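Gistow Student Robotics Project: call for participants, fall term

Posted 6/28/24

The Gistow project at Prevstead Technical College is taking on students for the fall term. We are looking for people to work on two-arm tabletop sorting. You do not need to be in an engineering program and you do not need to have used a robot before. You do need to be enrolled at Prevstead for at least one class and be able to come to the lab in person.

What the project is

Gistow is a student project with a class attached to it. Students teach a pair of robot arms to clear a table of small waste items and sort them into bins. The arms are first driven by a student operator. The recordings from those runs are used to train a control program, and the program is then tested on the same kind of table with items it has not been trained on.

The project is in its second year. Last year's team worked on rigid items such as bottle caps, spoons and small boxes. This year the items are mostly soft or easily bent: foil, wrapping paper, paper bags, thin cups. These change shape every time they are picked up, so two runs are never quite the same. Our recordings from last year don't help much with them and most of the data has to be collected again.

By the end of April the team recorded 740 runs with the new items. The target for the end of the fall term is more than 800 additional runs, with notes, plus a full set of tests.

Openings

We have 5 operator openings and 2 openings for data and software. You may apply for both kinds but you will be placed in one of them.

Operators

Operators drive the arms and record runs. A run starts with items laid out on the table according to a layout sheet. The operator picks up each item and places it in the bin listed on the sheet. When the table is clear the run is saved and the operator writes a short note on it: which items were dropped, which grasps had to be repeated, whether a bin was bumped.

Operators work in pairs. One drives and the other stands by the table, resets the items between runs, and has the stop button within reach. You switch places every half hour. Driving takes concentration and people get sloppy after longer than that.

Training takes the first two weeks. You will start with a single arm and a foam block, then both arms, then soft items. Most people are slow at the start and drop a lot. We keep the training runs separate and they are not counted in the data.

Operators should expect:

One shift a week of three hours, same time each week
One team meeting a week, one hour
A safety session before the first shift
Some repetitive work, including running the same layout many times in a row

Data and software

Students in these openings check the saved runs, fix or reject bad ones, keep the labels consistent, and help run training jobs on the college's shared computers. You should have written some Python, in a class or on your own. You should be comfortable on a command line. Experience with machine learning is welcome but we will not turn you down for not having it.

A fair amount of this work is reading operator notes and comparing them to the recordings. If a note says a cup was dropped and the recording shows otherwise, someone has to find out which run the note belongs to. Please apply only if you can put up with that kind of task.

Data and software students also do one training shift as an operator, so they know what the notes are describing.

Credit and pay

You can take part in one of two ways.

For credit: sign up for the project section of Applied Automation. It is worth two credits and is graded pass or no pass. You will write a short report at the end of the term on a part of the work you did yourself. It can be a grasping problem, a change to the layout sheets, a small tool you wrote, or something similar.

As a club member: take part through the Hetura Club, the student robotics club at Prevstead. There is no grade and no report, but the shift commitment is the same. Club members pay no fee for this project. If you miss three shifts without telling us, your place goes to the next person on the list.

Neither option is paid. Students with a work-study award should ask at the student jobs office, as a small number of lab support hours may be available there. Those are handled separately from this call.

The Moges meet

In the spring the team plans to enter the Moges meet, a sorting competition for student teams. Each team gets a table, a set of household waste items it has not seen before, and a fixed time. Points are given for each item in the right bin and taken off for items that end up on the floor. There is one round driven by operators and one round where the program runs by itself.

Fall participants get first choice of places on the meet team. You do not have to compete in order to join the project. Travel to the meet is covered by the club for those who go, meals are not.

Who should apply

Any Prevstead student, full time or part time, in any program. Last year's team included students from nursing, welding, graphic design and computer science.

You should be able to:

Be on time for a fixed weekly shift for the whole term
Follow a written procedure and say so when you have not followed it
Work next to another person for three hours
Write notes that someone else can read

Operators can drive standing or seated. If you have a condition that affects your hands, vision or ability to stand, tell us what would help and we will go over the setup with you before you decide. The driving handles can be moved and their height adjusted.

If you are under 18 and taking classes through the dual enrollment program, you may apply, but we need a signed form from a parent or guardian before the safety session.

Lab rules

Closed shoes in the lab at all times. Long hair tied back. No loose sleeves or hanging jewelry while you are at the table. Hands stay off the table while the arms are powered, and the person resetting the items waits for the driver to call "clear" first. Food and drinks stay in the hallway. All of this is covered in the safety session and you will be asked to sign a copy.

Recording

Cameras are on during every run. The recordings show the table and part of the room, and the people working there may be visible in them. They are stored on a college server and may be used in class, in student reports and on project pages like this one. You will get a consent form with the full wording. If you do not want to be recorded at all, the operator openings will not suit you, but the data and software openings may still work.

How to apply

Fill out the Gistow form on the Hetura Club page or pick up a paper copy at the engineering office. It asks for:

Your name, program and year
Which opening you want, first and second choice
Credit or club
The shifts you could make every week
A few sentences on something you have built, fixed, sorted or organized. It does not have to be technical.

Data and software applicants should also attach or link to one piece of code they wrote. Class homework is fine. Please don't send group work unless you say which part is yours.

We do not need a resume or letters.

After the form is in, we will invite you to a short visit at the lab. You will meet part of the current team, watch a run, and try one arm for ten minutes if you want to. The visit is not a test of driving skill. We use it to answer questions and to work out shift times. Placements are sent by email before the term starts, and everyone who applies gets an answer either way.

Applications are read as they come in. If all the openings are filled we will keep a waiting list, and in most terms a place or two comes free after the first weeks.

Questions about the work can be sent through the contact box on the club page. Questions about credits and registration should go to the engineering office.

From the lab

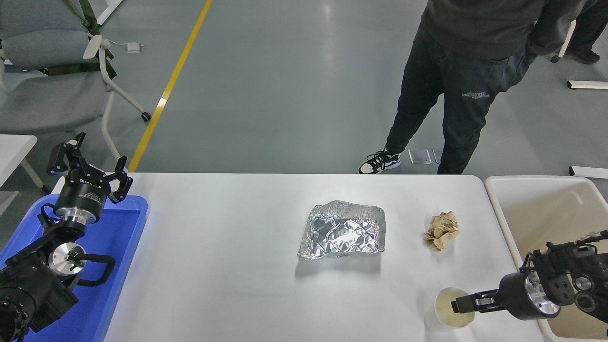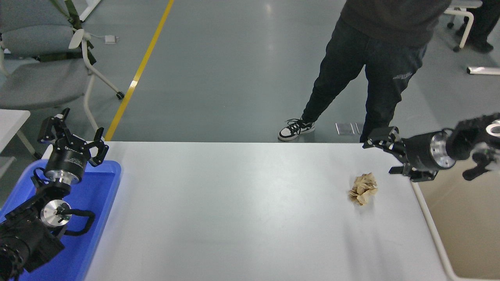
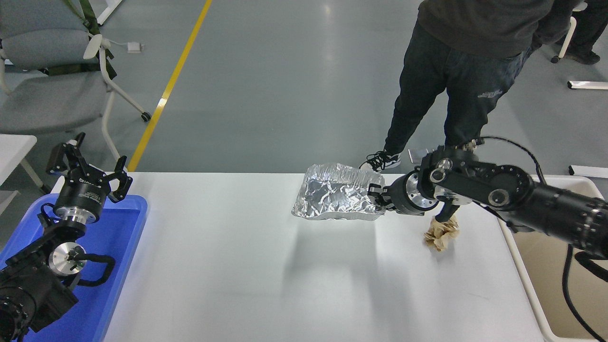
Foil and crumpled paper at the two-arm table. The small yellow cup is in the first photo, and the third shows the foil held in the right gripper.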